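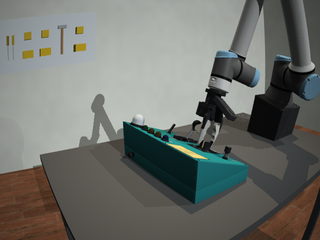

Stedo Console Manipulation Project
Progress report to the program manager, Escombe Fund
February 5, 2020

Summary

Work on the second phase is behind the plan we sent in July. The cause is a fault in how our simulated arm handles contact with the rotary knob on the control console. The fault made some of our earlier results look better than they were. We have found the cause, fixed most of it, and thrown out the affected runs. We have also held back the move to the physical arm at the Skelus lab until the force limits have been checked again. This report covers what happened, what it cost, and what we plan to do in the next period.

Work done in the period

The simulated workcell is finished and in daily use. The arm works from a pedestal beside the console, and the console carries the controls we listed in the proposal: push buttons, levers, a joystick and the rotary knob. Each control has its own task script. The scripts for the buttons and for the ball-topped lever were done first and have given us no trouble. The joystick script needed a change to the approach angle, because the wrist was getting close to its joint limit at the end of the move. That change is in and tested.

The knob script was the last one written. It asks the arm to come down over the knob from above, close the fingers on it, turn it to a set position and let go. It is the hardest of the tasks, as the ball-topped lever stands close to the knob and leaves little space for the finger on that side.

What went wrong

We ran a batch of 162 knob trials to get a baseline. The success rate was high, well above what we had told you to expect. We included the early figures in a short update by email. Those figures should not be used.

While preparing the batch for the Ji controller comparison, we looked at the contact logs for the first time instead of only the final knob position. In a large share of the successful trials, the left finger had passed into the ball lever on the way down. The simulator recorded the overlap and then pushed the two parts away from each other. No collision was reported to the task script, so the trial carried on and was marked as a success once the knob reached its position. On a real console the finger would have hit the lever.

There was a second problem underneath the first. The force limit that is supposed to stop the arm was being read from the wrong settings file. The value in use was the one for the buttons, with an extra scale factor left over from an old test. In practice the arm had no working force limit during the knob task. The protective stop did not trigger once in the whole batch, and we should have taken that as a warning sign.

Cause

The missed contact came from the collision shapes. The fingers and the levers are drawn in detail, but the shapes used for contact are simpler. The contact shape for the ball lever had been placed in a collision group that ignores the gripper. This was done early in the project so that the arm could be parked near the console without false alarms, and it was never changed back. Nothing in our checks looked for it.

The force limit fault was an error in the way settings are loaded. When a script has no limit of its own, the loader takes the first one it finds. The knob script was missing its entry because of a spelling mistake in the name.

Effect on safety

No physical equipment was involved. The knob script had been scheduled for transfer to the Skelus arm, and it would have gone over with the wrong limit. The Skelus arm has its own stop built into the controller, which is separate from ours and would very likely have acted. We do not want to depend on that. Until the checks below are complete, no script from the simulation will be run on the physical arm. The Skelus lab has been told and agrees with the hold.

Corrections made

The ball lever is back in the normal collision group, and we have gone through the groups for every other control on the console. One more wrong entry was found, on the short lever. It had not affected any reported result.

The loader now refuses to start if a script has no force limit under its own name. It prints the limit in use at the top of each log.

A trial is now marked as failed if the gripper touches any control other than the target, whatever position the target ends up in.

The approach path for the knob has been rewritten so that the gripper turns before it descends. This keeps the left finger farther from the ball lever. It adds a little time to each trial.

Results after the corrections

All of the original knob trials have been withdrawn. We have run 100 new ones with the corrected settings, and almost half of them failed. Most failures are light contact with the ball lever late in the descent. The rest are protective stops during the turn, which shows that the limit is now working but may be set too low for this knob. We have not raised it and will not do so until we have measured the turning force on the physical console.

The button and lever results were checked against their contact logs and still stand.

Schedule and budget

The fault has cost us 2 months on the knob task. The controller comparison moves back by the same amount. The final milestone date can still be met if transfer to the physical arm starts with the buttons alone and the knob follows later, and we ask for your approval of that change in order.

There is no request for extra money. The computing time for the repeated trials came out of the reserve, and what remains should cover the rest of the phase. Staff time is over plan for the period and will be under plan in the next one, when the lab work at Skelus is on hold.

Next period

Measure the turning force on the physical knob, by hand and with the arm switched off.

Set the knob force limit from that measurement and repeat the full batch.

Run a planned contact test for each control, in which the arm is driven into it on purpose to confirm that the stop acts and the trial is marked as failed.

Send the contact test results to Skelus for review before any script is transferred.

The withdrawn trial data has been kept in a separate folder and can be supplied with the contact logs if the fund wants to look at it.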